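## Keeping Time on the Wrist

The hardest bug in Ondolora's software lasted 97 milliseconds. That was the offset between the image stream and the pose stream in the company's first hand-held recordings, and it was enough to ruin every policy trained on them.

Oisín Mac Carthaigh, who runs perception at the firm, found it in December while replaying a session at one-eighth speed. The gripper closed in the pose log before it closed in the video. The planner had learned to grasp early.

His fix is a small service called Hovach. It stamps each image at mid-exposure, resamples the inertial data to match, and rejects any segment where the two disagree by more than 7 milliseconds. Of the first 393 segments it checked, around 8 percent failed.
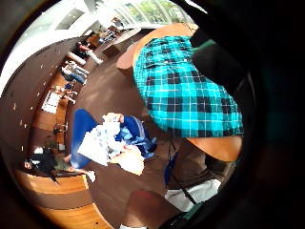
*Wide-angle view from a hand-held gripper. Straight lines bend strongly away from the center.*

The lens is the second problem. A fisheye keeps the hand and most of the room in one image, which helps tracking, but a standard pinhole model breaks down near the rim. Hovach fits a separate fisheye model for each unit and weights features by their distance from the optical center. Features on the operator's clothes and hands are masked out before the pose is solved. Windows and distant furniture are kept.

Printed markers give the solver a second reference. When a marker is in view, its corners go into the same optimization as the natural features. When it is too oblique, the solver drops it and widens the error estimate.

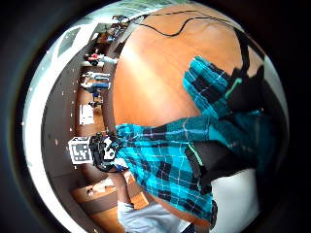 *A square marker fixed to a device at the table's edge, with a plaid sleeve extending to its right.*

Okard, the planner downstream, reads that error estimate directly and slows the arm when it grows. Mac Carthaigh wants the same signal passed to Begay, the labeling tool, which still treats all poses as equally good. That change is scheduled for the next release.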